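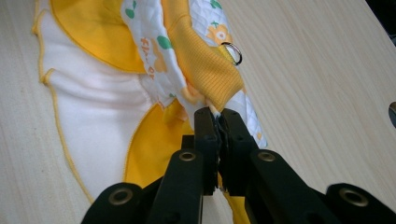 Selma Živković asked whether the left jaw pads had been changed before or after the grip started to slip on thick seams. The log has the change at 2,000 cycles and the first slip report at 2,183, so after. She asked for that to go in the record, as the April minutes had it the other way around.

Minutes, Curkent cell upkeep, November 5, 2019

1. Jaw pads
Pads on both hand grippers are to be looked at every 200 cycles and wiped with a dry cloth. Fleece leaves lint in the texture and ribbed knit is worse. If a pad has lifted at a corner, change both sides of that gripper, not one. Spare pads are in drawer 13. The last order from Bresus came in the old thickness and has been sent back.

2. Linkage arms
Play in the arm pivots was checked with the jaws closed. Left gripper fine. Right gripper has a little side movement at the outer pivot - to be shimmed before the next fabric run. No oil on the pivots while cloth is being handled.

3. Top plates and cables
The screws on the top plates work loose. Agreed to go over them by hand at the start of each shift. Cables should run back along the forearm with enough slack for a full reach across the table.

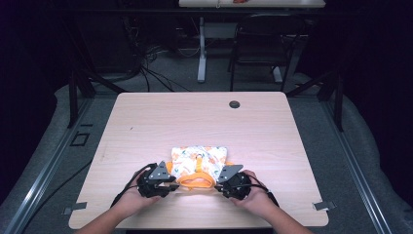 Helmi Kettunen said the slack was fine for folding but too short for straps and handles, where both grippers turn in toward each other. She would like a longer right cable. Agreed to try one from the Didari kit and report back.

4. Table and rails
Rail bolts were tightened after the table was leveled. Side cushions stay on during setup. The Kneževič drawing still shows the old rail spacing and needs correcting.

Actions
Shim right outer pivot - Živković
Longer right cable - Kettunen
Correct drawing - open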